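From: Marlene Kowalchuk
To: two-arm-users
Subject: Re: How many examples before we train?

Valentin Aebischer wrote:
> We have 816 episodes from the Zorkum table and I'd like to start
> training on those. Maximiliano says we should wait until we reach
> 2000. My worry is that we spend all of November collecting and find
> out at the end that half of it is no use. Also, do we clear the
> table between tasks or leave things where they are? The Salcedo
> notes say clear it, and I can't find a reason given.

Valentin,

Train on the 816 now. You don't have to stop collecting while it runs, and a poor first model will tell you more about the data than another 1200 episodes recorded the same way. Keep that set frozen under its own name so we can compare later. Last time we kept adding to the folder and afterwards could not say which episodes the model had seen.

Before you start, please watch 30 of them from beginning to end, picked at random. Use all the camera views side by side. I would look for these:

- long waits at the start, where the operator is getting settled
- one view running late against the others
- episodes marked good where the object was let go early
- the written task not matching what the arms do

The last one is the most common with us. Iñaki found a whole batch under "pick up with left" where the right arm did the work. The operator had switched sides after lunch and the text stayed as it was. We relabelled them and lost nothing, but it took most of a morning.

On clearing the table: the Salcedo notes were written for one arm and one object, and I would not follow them for this. We leave things out and shift them between batches. If the surface is always bare, the model has never had to ignore anything, and the first stray roll of tape puts it off. Move the items by hand, a good distance, and write down when you did it. Small nudges don't help much.

For anything with both arms working close together, check the wrist views first. From the head camera the fingertips are small and you can't always tell whether something is held or only touched. If the wrist view doesn't settle it either, mark the episode "unsure" and leave it out of the first set.

Some views from our table, head and wrist cameras mixed:

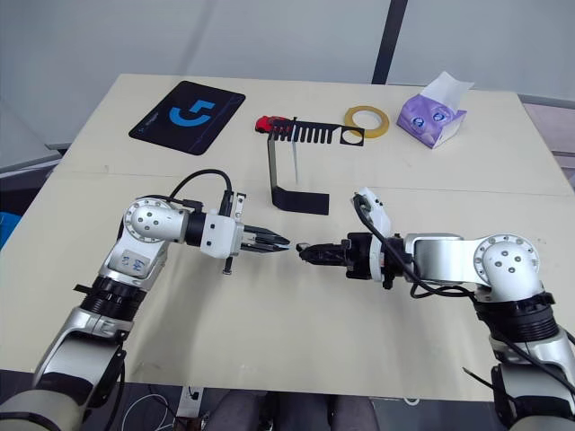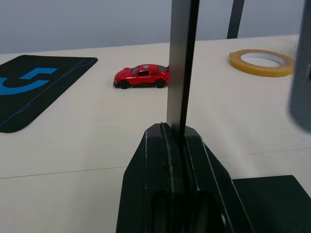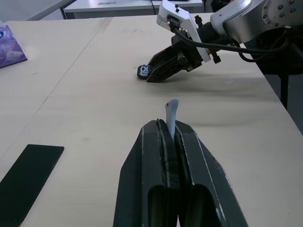
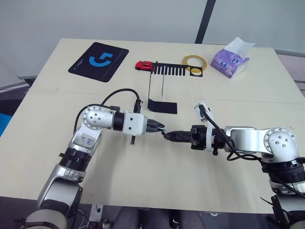 As for the number, I don't think 2000 means anything special. Maximiliano took it from the Sarnero work, where there were far more kinds of object. I would decide after the first model. If it fails in the same place every time, collect for that place. If it fails all over, go back to the labels before recording more.

Two smaller things. Please don't trim failed attempts out of the middle of an episode. If the operator misses, opens the gripper and tries again, keep it whole and mark it as a retry. Aparecida has a script that finds most of these from the gripper signal. It is in the Tutis folder with the export tools. It misses very short ones.

And can everyone write the operator's initials in the episode notes? We have a few hundred with that field blank, and people move the arms quite differently. I'd like to be able to split by operator when the results come in.

I can look through the 30 with you if you send the list. Mornings are better for me.

Marlene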